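Re: Chores, and whether any of this is close
Usha Sundaram
Sunday, March 30, 2025

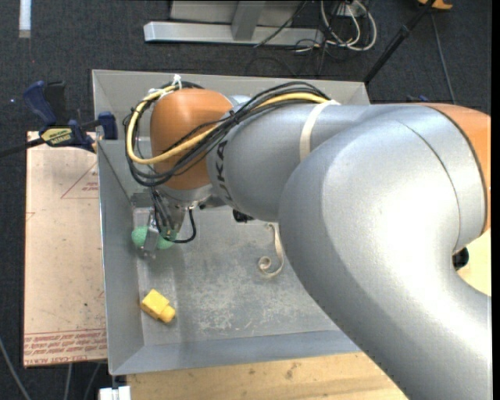
Bin picking with a robot gripper. Green item at the left wall, yellow one still on the floor of the bin.

Magdy Filali wrote:

> I keep being told that a machine to empty the dishwasher and sort the
> recycling is a couple of years off. My mother is 81 and would buy one
> tomorrow. Those of you who work near these things, is there anything
> in it? I don't mean the hoovers. I mean something that picks up what
> is lying around and puts it where it goes. And if it can't be done in
> a house, is it at least being done in factories?

Magdy,

Short answer for your mother: no, I wouldn't wait for it.

Longer answer. The job in the picture is the one most of this comes down to. You have a bin with odd things in it and you want them out, one at a time, without knocking the rest about. At Virkedden we had a cell doing this with returned goods for most of last year, so I can give you our numbers, for what they are worth. On a tray of 300 mixed items the arm got through the easy ones at a decent rate, and 11 had to be taken out by hand. That sounds good until you know that a person had already removed anything floppy, anything see-through and anything in a bag.

Things against a wall are the worst. One finger has to go down between the item and the side of the bin, and if there isn't room the arm either gives up or pushes the thing further into the corner. Fadwa Ragab spent a good part of July on nothing but corners. She got our failures there down by half, mostly by letting the gripper nudge the item into the open first. It costs time. A nudge and a second try took us five seconds, and a person does the same thing without noticing.

The other matter is cables. People look at the fingers and forget that everything feeding them has to bend with the wrist, all day. We replaced ours more often than any other part. I can't picture that in a kitchen with a kettle and a grandchild in it.

On factories, yes, in part. Same part, same place, same way up has been a solved job for decades. Mixed parts in a bin is done too, where somebody has taken the trouble to decide which parts. Essam Hamdy's lot at Skutberg run one on castings and are happy with it. What I have not seen is one you can move to a different bench on Monday with different things in the bin and expect to work by dinner time. Ours needed the better part of a week whenever the goods changed.

For a house you would want all of that, plus drawers, plus a thing light enough not to hurt anyone. A big arm is strong and stiff, and that is why it is accurate. The small ones I have tried are safer, but they sag and they drop plates. Trisell lent us one on a wheeled base and it cleared a table of cups quite nicely — then spent the afternoon failing to pick up a tea towel.

If your mother wants help now, a dishwasher raised to waist height did more for my aunt than anything with a motor in it. The plinth cost her £105 including the fitting.

Chaimae Ouali said on this list last year that laundry would come before dishes. I still think she has it the wrong way round, but I'd like to hear whether she has changed her mind.

Usha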